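Soft goods from hand-held demos: is anyone else's success rate a work of fiction?
Forum > Manipulation > Imitation learning

grainboundary
5 August 2022

Posting this before the write-up hardens into something with a nice bar chart. We've been collecting cloth demos with the hand-held gripper, no arm, just a person squeezing and waving. After cleaning we have 1,311 episodes. Pick up the soft thing, put it down where it was meant to go. A toddler could do it, though the ethics form would be longer.

The trained policy looks great on anything with some body to it. On thin knits it closes its fingers with total confidence a few millimetres above the table and carries a generous helping of air to the target. We call this "the waiter" in the lab. The waiter gets counted as a success by our automatic scorer, which only checks whether the fingers closed and the wrist got to the right spot.

Folded, felt-like stuff is what it likes best. There's an edge to go after, and a bit of thickness.
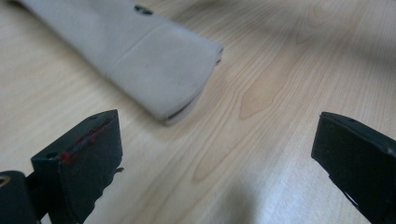

Lestosier reckons the scorer is the whole story and the policy is fine. Fix the metric, watch the number fall off a cliff, publish the cliff.

grainboundary

I'd take that if the number fell evenly, but it doesn't. I rescored 13 rollouts by hand over lunch (the sandwich suffered) and every waiter was on a knit. If it were only the scorer I'd expect the odd phantom grasp on the felt too.

heltel

Thirteen rollouts is an anecdote with a spreadsheet. What's the split in the training set? If most of your demos are felt and the like, the policy has learned that cloth lives at a certain height off the table and goes there. That's a data balance problem and you can fix it without touching the model.

grainboundary

Fair on the sample size. The split is close to even by episode, though, so I don't think balance saves us. What isn't even is how people demonstrate. On a glove, a person feels the pads drag on the table and adjusts without noticing. None of that reaches the policy, which gets the camera view and the finger width and has to guess at the rest. Same bench, same hardware, and the human is quietly cheating with their wrist.
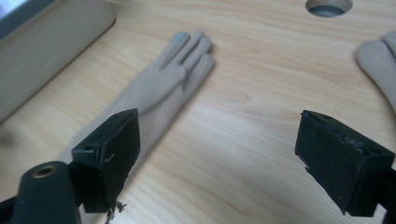 So the plan is to re-collect the knits with a rule: come down until the pads touch the wood, pause, then close. It's ugly and slow and the demonstrators hate it. Mehwish Gilani did the first batch and described the experience as "stapling." But the pause gives the model a moment where the height is right and nothing else is changing, and in the pilot the waiter went from 8 appearances to 5. I'm aware that heltel is already typing.

heltel

I was. Eight to five is noise and you know it. Also you've changed two things at once, the contact and the pause. Run contact without the pause or you'll be defending this at a poster in November with a drink in one hand.

Letham

Disagree with heltel on priority. I'd put a cheap force reading on the fingers before re-collecting anything. If the missing signal is touch, record touch. Making people move like photocopiers so the camera can infer it seems backwards to me.

grainboundary

The attraction of this rig is that it costs very little and anybody can pick it up. Every sensor I add is another cable for somebody to unplug with their sleeve. But yes, noted, and I may come crawling back.

pillai_m

We tried the touch-down rule on tea towels last year. It helped on the flat ones. On the bunched ones the policy learned to press the table with great dedication and then close beside the cloth, so check for that before you scale up. Also fix your scorer first. Lestosier is annoying but correct.

grainboundary

Scorer gets fixed this week: it'll check whether the cloth has moved, which I realise is what it should have done from day one. Contact without the pause goes on the list after that. Mehwish has asked that somebody else do the stapling.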